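Chapter 6
Colour at Work 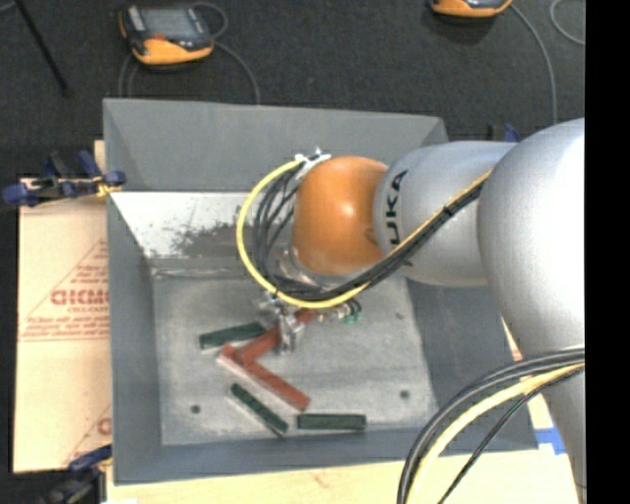 Figure 6.1 Coloured blocks in a grey bin, with an orange joint on the arm reaching over them.

Walk down any street in Herton and count how many colours are trying to tell you something. Red says stop. Yellow says slow down, or look up, or mind the wet floor. We learn these signals so early that we forget we ever learned them, and that is what makes colour such a marvellous subject to study!

In this chapter you will meet colour as a physical thing (light of different wavelengths), as something your eye and brain build together, and as a tool that designers pick up every day. We begin with the eye. Your retina holds three kinds of cone cell, and from their overlapping responses you can tell apart a huge range of shades – far more than any language has names for.

From there we move to contrast. A mid-grey square looks darker on white than it does on black, even when the paint comes from the same tin. Try it yourself in Activity 6A before you read the explanation. Most people refuse to believe the result until they cover the background with their hands.

The second half of the chapter follows Sheyla Arango, a sign designer, as she plans new wayfinding for the Honby ferry terminal. She has 46 signs to colour, a tight budget, and travellers who see colour differently from one another. Her first palette paired red with green, and you will find out why she scrapped it.

Key terms
hue, saturation, value, cone cell, simultaneous contrast, colour vision deficiency

Before you start
Write down your favourite colour and describe it without naming any object. Keep your answer for Section 6.4.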